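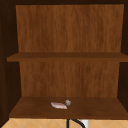

Open wall cabinet in the Granström kitchen, with two small items on the lower shelf.

Filed under: Simulation Tools > Data Collection > Reviews
Posted Oct 8, 2018 by Adwoa Akolgo
12 shares | 7 comments | Print this page | E-mail to a friend

Granström Kitchen is a simulated kitchen with a recorder attached. You drive a robot arm through a household task by hand, the software saves what the cameras and joints were doing, and you end up with a file of examples that a learning system can train on. A one-seat license costs $300. I have been using it since May on a project called Ekow, where we are trying to teach a policy to put things on shelves and take them off again.

Our team collected 1,017 demonstrations for this review. I recorded most of the early ones and Fiifi Acheampong did most of the rest. We used the standard hand controller that ships with the license and a desktop machine with one mid-range graphics card.

Setup

Installation took an afternoon. The manual is fine up to the point where you calibrate the controller, and then it skips a step. You have to zero the wrist before you load a kitchen, or the gripper starts out rotated a quarter turn. I lost an hour to that. Support at Hendley, the reseller we bought from, answered my e-mail the next morning and said the manual would be fixed.

The kitchens

The package has one room layout with changes you can switch on and off, such as cabinet doors, counter objects and lighting. The wood grain and tile are good enough for our purposes. Small food items are less convincing. On a shelf, at the size our policy sees them, I sometimes had trouble telling a piece of fish from a piece of meat, and I had loaded the object list myself. If your labels depend on fine categories, check them against the object list and don't trust your eyes.

Placement is random within limits you set. The default limits are too loose. Items can start very near a shelf edge, and then the first touch sends them down to the counter. We tightened the shelf margin and the number of thrown-out recordings dropped right away. I would still keep a few edge cases in the set — a real cabinet has them too. 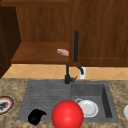 Can you record without the hand controller?

You can use a keyboard and mouse, and the files come out in the same format, but the motions are jerky and we ended up leaving all of our keyboard recordings out of training.

Recording

The recorder saves at 15 frames per second. That is enough for slow reaching and placing. It is a little coarse for anything where contact happens fast, and there is no setting to raise it. Each recording is stored in its own folder with the video, the joint positions, the object positions and a short text file for notes. I like the notes file more than I expected to. Fiifi wrote "regrasp" in it every time he had to let go and try again, and later we could pull those examples out with a simple search.

There are 19 task templates. A template sets the starting objects and a test for success. The success test for shelf placing only looks at height and whether the object has stopped moving, so a piece resting on top of another object passes. We wanted it flat on the wood. Miloslav Ševčík wrote a stricter test for us in an evening, and the scripting side of the program held up well while he did it.
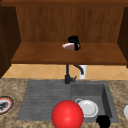

We then went back and ran his test over everything we had already saved. You can do this without recording again, because the object positions are stored with every frame. It ran overnight and rewrote the success flags in place, so make a copy of your folders first. We didn't, and the old flags are gone.

Camera choice matters more than the manual suggests. The fixed views cover the counter well, but depending on the angle a cabinet shelf can be seen nearly edge-on, and then there is little surface for the policy to work with. Mahnaz Soltani trained the same model on two sets of views and the higher one did better on placing. The lower one did a bit better on finding the shelf in the first place. We now save both, and the disk cost is acceptable.

Crashes

It crashed on us mostly when changing layouts in the middle of a session. Finished recordings were never lost. The one in progress always was.

Compared with Gilurton

Wouter Leemans at our other office uses Gilurton, which costs more and has better contact physics, especially for dishes in a sink. He gets fewer demonstrations per hour out of it, as every reset takes longer. For pouring or stacking I would pick Gilurton. For shelf work I would stay with Granström — resets are nearly instant, and over a full day of recording that decides how much data you have.

Rating: 4 out of 5. I took off a point for the frame rate limit and the loose success test. Version tested was the current release, with no add-on packs.

Print this page | E-mail to a friend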